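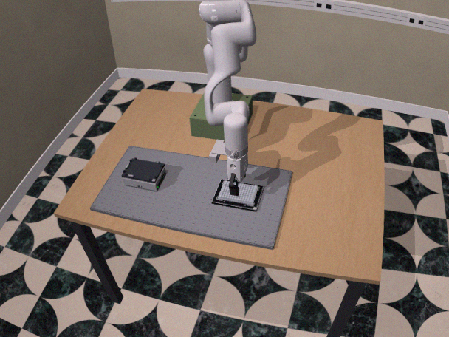
Noémi Gál wants to know why we print "survived by" lists at all when half the family gets left off them, and couldn't we just say "a large family" and be done with it?

November
By Ebony Ellery

Search the newsletter Enter keywords Go

Well, Noémi, I've been going back and forth on this since your note came! My own grandmother's notice had 38 names in it (second cousins, a godson, a man who I think only mowed the lawn) and my uncle still got a phone call about the one we missed. So I do feel your pain.

But I love those lists. I've been typing up old death notices from the Fadska scrapbooks, the ones that were in Enikő Erdős's attic, and the list is nearly always where the good stuff is. Married names, towns, who had already passed. One from the Mohamedi family gave me 7 sisters in a single line – and I'd been looking for two of them all summer.

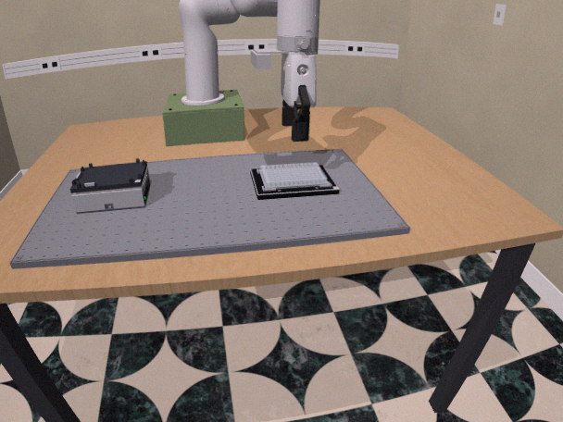

Robot arm over the table, gripper empty. Computer rendering.

If you're writing a notice yourself, put the list together before you touch the rest. Send it to one person on each side of the family and give them until supper. Bence Sipos did his mother's that way and told me the only quarrel was over whether the dog went in. (She did, at the end, after the great-grandchildren.)

Stepchildren go in with the children unless they ask otherwise. Former spouses, ask. And please include maiden names, even if it makes the line longer, and even if everybody in Suken already knows them. Somebody will be reading it in fifty years who doesn't.

The scrapbook index is up to 2266 names now and I'm still in the F's, so if you had people at Flisano Street Chapel, send me whatever clippings you've got. Copies are fine. Csaba Virág has the key to the reading room most mornings and will take envelopes at the side door. Please write the year on the back if you know it – pencil, not pen!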